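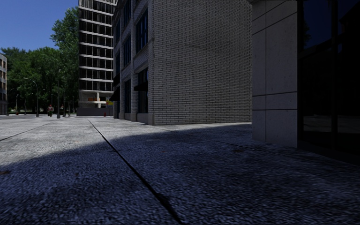
Comparing two cameras for a delivery robot in a simulated plaza

Before mounting a camera on the real base, run both candidates over the same simulated route. The steps below use the Cultov simulator and the Drakunthorpe plaza map. The two cameras are modeled from their lens and sensor settings, and the controller stays the same for every run.

What you need

- Cultov with the outdoor lighting package installed
- The Drakunthorpe map
- One settings file per camera
- The route file, which has 13 waypoints

1. Fix the lighting

Load the map and set the sky to clear. Place the sun so that a hard shadow edge crosses the pavement. The robot should start in shade and drive toward sunlit paving. An overcast sky hides most exposure faults, so leave it for a later test. Save the sun position with the route. Do not change it between cameras.

2. Set the camera pose

Use the same height, pitch and forward offset for both models. Open the preview at the first waypoint and check that pavement fills the lower half of the view. You want near texture for visual odometry and enough building edges farther out to hold heading. If the view is mostly brick wall, turn the base before recording. Long repeated courses of narrow brick produce many similar features and can cause false matches.

3. Lock exposure, then release it

Record the first pass with manual exposure. Record the second with auto exposure on. Keep the file names separate:

cam_a_manual
cam_a_auto
cam_b_manual
cam_b_auto

4. Run the route

Run each configuration 7 times with the same set of random seeds. Discard a run only if the simulator drops frames. A lost track is a result and stays in the log.

5. Check the output

Look at these points first:

Feature count on each side of the shadow edge. On our route, camera A fell to 9 tracked features at the edge under auto exposure.

Matches on glass. Dark storefronts reflect sky, buildings and ground. Matches on those reflections move differently from the wall beside them and should be rejected.

Pavement joints. A long diagonal joint can be taken for a curb. Compare the detected height with the ground plane before tuning the threshold.

Distant people. Figures in front of shaded trees have low contrast and cover few pixels. Note the range at which each camera first detects them.

6. Compare

Export one table per camera. Our set held 1,673 frames per pass. Use median position error for ranking and list lost tracks in a separate column. If the two cameras rank differently under manual and auto exposure, repeat step 3 with a slower auto exposure rate before choosing.

The same procedure works on the Huenchumán map, but the waypoints must be placed again by hand.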